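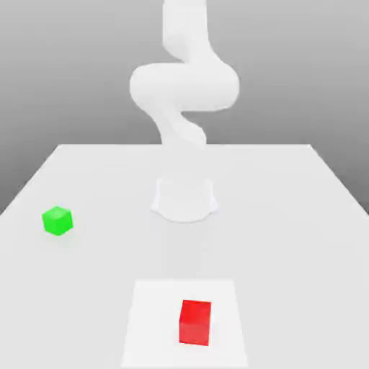
Salamatu Asamoah says I am wrong about allotment waiting lists, and that if I had any decency I would take my name off the one at Sarklow and let somebody with knees have it. She left this under my last post, between a man recommending slug nematodes and a woman asking where I got my coat. I have thought about it for most of a week, mainly in the bath, and I have decided to reply at length, as a person does when they suspect the other side has a point.

For those who skipped the last post, and the statistics suggest this was a popular choice: I have been on the list for a plot at Sarklow for seven years. When I joined it I had a flat with a north-facing windowsill and strong opinions about tomatoes. I now have a small garden in Sirunside with a shed, a water butt and a pear tree that has never knowingly produced a pear. My view was that I had done my seven years and was owed a plot. Salamatu's view is that I have somewhere to grow a bean and plenty of people on that list haven't.

I should say that I don't need the plot. I barely need the garden. This summer's harvest was a bowl of potatoes, a lot of chard and one courgette that I missed while it was a courgette and met later as a marrow. My neighbour on the left took some of the chard and then, I noticed, stopped coming out to hang her washing when I was there.

The trouble is that waiting for a thing does something to you. In the first year I read seed catalogues in bed. In the second I bought a fork, second-hand, from a man in Drorkstead who wanted to tell me about his hip. By the fourth I had drawn a plan on squared paper with the brassicas in one corner and a bench in another, and I had given the bench a view, having never set foot on any plot at Sarklow except to look for a cat. I've put more work into that plan than into anything I have dug. Giving up the place on the list means giving up the bench, and I've spent a lot of pleasant evenings on that bench.

You get a letter every April. It tells you that you are still on the list and asks whether you would like to go on being on it. There is a slip to tear off and post back, with a stamp, and if you forget the stamp or the slip you are taken off without a word, which strikes me as harsh but has probably done wonders for my position. I was told in the last one that I am sixth. Six! I rang my sister. She asked what I was going to do with the garden, and I said I would keep that for flowers, and there was the sort of silence you could have stood a spoon in.

Salamatu's own case is that she waited for a plot on the other side of Drorkstead, got it, and found that half the ones round her belonged to people who came twice a summer to look at their nettles. She wrote that the nettle people all have gardens. They took their plots because their turn had come up and it seemed a shame to waste it. I read that line several times. I would like to be able to say that I don't see myself in it.

In my defence, and I know how it sounds, an allotment isn't only the ground. When I go out into my own garden I am four steps from the kettle, the phone, and the drawer that doesn't shut. I go out to weed and come back in to find my glasses, and then it's lunch. On an allotment you've walked there. You have a flask. You've got a reason to stay until the light goes, and there are other people about who will tell you that your onions are in too close, and you can nod and leave them exactly where they are. My garden has a fence round it and a view of the back of Manolakis, the café, where the boy who does the washing-up comes out to sing. He has a good voice. He knows five songs.

I did go up to Sarklow the other evening to have a proper look over the gate. Somebody had runner beans in flower up a row of canes, very straight, and there was an old bath with mint in it. A couple I didn't know were sharing a bag of crisps beside a heap of lifted onions, and they had the look of people who had been at it all day. One plot near the hedge was all dock and bramble, with a good green shed going soft at one end. I stood there working out how I'd clear it. Then I wondered whose it was, and whether they had a pear tree.

So I haven't written to have my name taken off. I have got as far as finding the envelope. I did ask whether you could share a plot with whoever is seventh, and the answer was that you could apply to, on a separate form, once you had been offered one, provided that both of you still wanted it by then. I have asked for the form. Salamatu, if you're reading, that's as decent as I've managed so far, and my knees are perfectly all right, thank you, apart from the left.

The coat was my aunt's.

Get new posts by email. No spam, no more than one a week, and usually a good deal less. Enter your address to subscribe.

Recent posts

Seven years on the list and all I got was a tear-off slip
What to do with chard when you have run out of friends
The pear tree: a progress report
A short history of my shed, with regrets
3,000 words on compost, for which I apologise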